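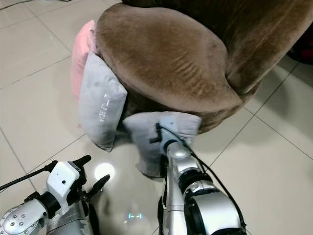 Careers > Housekeeping and Room Care

Room Care Attendant (part-time), Tostdale

Employer: Hekesetti Furnished Stays
Location: Tostdale, on site
Hours: 20 per week, mornings and early afternoons
Positions available: 2
Start: February
Reports to: Soudabeh Azimi, Room Care Lead

Hekesetti Furnished Stays lets furnished suites to people who are in town for work, for family reasons or between house moves. Most guests stay for a few weeks, some for a season. We are looking for two attendants to look after the living areas of the 10 suites in our Tostdale building. Bathrooms, kitchens and bed linen are handled by a separate team, so this job is mainly chairs, pillows, throws, rugs and floors.

About the work

Every suite has a sitting area with at least one large upholstered chair, and many of the chairs are velvet. Guests move the pillows around. They end up beside the chair, under the coffee table or in the bedroom, and part of each visit is picking them up, looking them over and putting them back where they belong. The rest is care of the furniture itself and the floor it stands on.

A weekly visit to an occupied suite is booked at 20 minutes for the living area. A full reset between guests takes longer and is scheduled separately. You will normally work alone in occupied suites and in a pair for resets, when the big chairs have to be shifted.

Duties

Pick up pillows and throws from floors and seats, check both sides for marks, and sort them into keep, spot clean or launder.
Match pillows to the suite list. We stock greys and pinks that look much alike under lamplight, so check the colour at a window if you are unsure.
Remove and refit pillow covers, and record any broken zips or split seams.
Brush velvet seats and backs in one direction with the soft brush supplied. Brown velvet shows every hand mark, and guests notice a patchy seat when they arrive.
Vacuum under and behind armchairs, including round chairs with a skirt that sits close to the floor.
Sweep and damp mop tiled floors. Pale tile with grey grout needs a well-wrung mop and a second pass along the grout lines.
Report stains, snags, loose legs and cracked tiles through the Zeditz app before you leave the suite.
Restock the pillow cupboard on each floor and send used covers down to the laundry room.

We don't ask attendants to repair upholstery or use solvent cleaners. Anything that won't come out with the supplied spot cleaner goes to Tudose Upholstery, who collect from us once a fortnight. Tag the item, put it on the lower shelf of the cupboard and take a spare.

A usual shift

Shifts start at 8 a.m. in the laundry room, where the suite list for the day is pinned up. You collect your cart, check that the brushes and vacuum are on it, and begin with any suites that are changing over. Occupied suites are visited after 10 a.m., once guests have had time to get going. There is a paid morning break and an unpaid lunch.

If a guest is in and would like the visit later, you note it and move on. If they are in and happy for you to carry on, you carry on around them. Some guests like a chat and some are on calls. Leave personal papers, laptops and medication where they are, even if the table underneath could do with a wipe.

Tagged items and the next day's pillow covers are sorted at the end of the shift. Please allow time for this. It is part of your paid hours.

What we are looking for

Experience in hotel housekeeping, aged care housekeeping, home cleaning, furniture retail or similar work is useful. We will train someone who hasn't done this before if they are reliable and have an eye for detail.

You will need to:

be comfortable bending, kneeling and being on your feet for most of a shift
be able to push an upholstered armchair across a tiled floor on felt pads, with a second person helping
read a written suite list in English and type short notes into a phone app
be able to tell close shades of grey, beige and pink apart in daylight
be polite with guests and discreet about what you see in their suites
pass a police check before your first shift (we pay the fee)

It would also help if you:

have cared for velvet, wool or other fabrics that mark easily
have used a wet and dry vacuum
can cover an extra shift now and then when the other attendant is away

A driver's licence is not required. The building is a short walk from the Tostdale bus stop, and there is a locked room for bicycles beside the laundry. Staff parking is limited and can't be guaranteed.

Pay and conditions

The pay rate is hourly and is given to all applicants at the phone call stage, before anyone is asked to come in. Both positions are permanent part-time, with paid leave on a pro rata basis. Rosters are posted two weeks ahead. Swaps between the two attendants are fine as long as Soudabeh is told the day before.

We supply work shirts, an apron, knee pads, gloves and all cleaning products. You supply trousers and closed shoes with a clean, non-marking sole. The products we use are unscented. If you have a skin condition or an allergy to dust or wool, let us know and we will talk through what can be changed.

Training is paid and runs over your first shifts. You will shadow Soudabeh for occupied suites, then do a full reset with her, then work through a suite on your own while she is in the building. The last part is a walk-through, where she checks the brushing, the pillow order and the floor under the chairs. Most people need to redo the chairs the first time, and that is fine.

How to apply

Send a resumé or a short letter to Soudabeh Azimi through the contact form on this site and choose "Tostdale room care" as the subject. If you don't have a resumé, tell us where you have worked, what you did there and which mornings you can't work. You can also leave a paper application at the front desk between 9 a.m. and 4 p.m.

Please include:

your name and a daytime phone number
the earliest day in February you could start
the name of one person who has supervised your work, paid or unpaid

We phone suitable applicants first. If the call goes well, we will ask you to come in for a paid trial in an empty suite. You'll be given a suite list, a cart and a living area that needs putting back in order, and Soudabeh will be there to answer questions. Ask as many as you like. There is no separate formal interview.

Everyone who applies will get a reply, including those we don't take further. If you need an adjustment for the trial, such as a different start time, a written version of the instructions or a seat for breaks, put it in your application or mention it when we call.

Applications stay open until both positions are filled. People already working for Hekesetti at other buildings may apply and should tell their own lead first.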